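Retreat hosts wanted for Nistulia, spring season

Nistulia is a small meditation and walking retreat in the hills above Yensuk, and we are looking for two people to come and live with us as hosts from May onwards. If you like early mornings, big pots of soup and the company of strangers who aren't allowed to talk to you until lunchtime, please read on!

We run week-long silent retreats and shorter weekends with a bit more chatter in them. Guests sleep in the old farmhouse and in the cabins behind the orchard, 24 beds in all, and the sitting hall is a short climb up the path (481 steps, and yes, you will get to know every one of them). Mobile signal gives up at the gate. Most of us have come to love that.

What you would be doing

You'd welcome guests on arrival day, show them their rooms and go through the timetable. You'd ring the bell at half past five, help with breakfast, keep the hall swept and the cushions aired, and lead the slow afternoon walk to the spring and back. One of you will look after the kitchen garden and the other the bookings desk, and we're happy for you to settle between you who does which. You don't teach the meditation, our resident teachers do that, but you're very welcome to join any sitting when you're off duty.

Between retreats there are changeover days. They're busy, with laundry, rubbish and recycling, and a long shop in town, and then there's usually a swim.

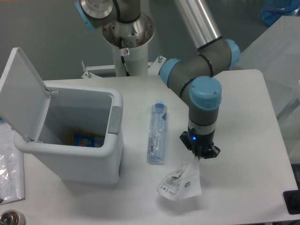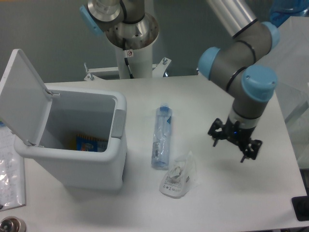

Hanan Mahasneh wrote to us after her season as a host: "I thought I'd find the silence hard and it was the bell that got me. By the third week I was waking up before it. Tell the new people to bring proper waterproofs and a torch each, and tell them the afternoon walk is the best job in the place, even in the rain. I'd have stayed another year if my sister hadn't been getting married."

Who we'd love to hear from

You'll have sat at least one silent retreat yourself, anywhere and in any tradition. You're comfortable on steep paths and don't mind carrying things up them. Good spoken English is needed, and any second language would be a real help on arrival days. Cooking for a crowd can be learnt here. A driving licence is useful for one of the two posts, so do say if you have one. Couples and friends can apply together, but please send separate letters.

What we offer

Your own room in the farmhouse, all meals (vegetarian, and very good), two days off a week and a monthly allowance, which we'll go through with you on the phone. You also get a free place on one full retreat at the end of your stay.

How to apply

Write us a letter, a page is plenty, telling us why you'd like to come and what you're like before breakfast. Send it to the hosts' desk at Nistulia, PO Box 2253, Yensuk, to reach us by Mon 24 November. We read every letter and will ring everyone we'd like to talk to.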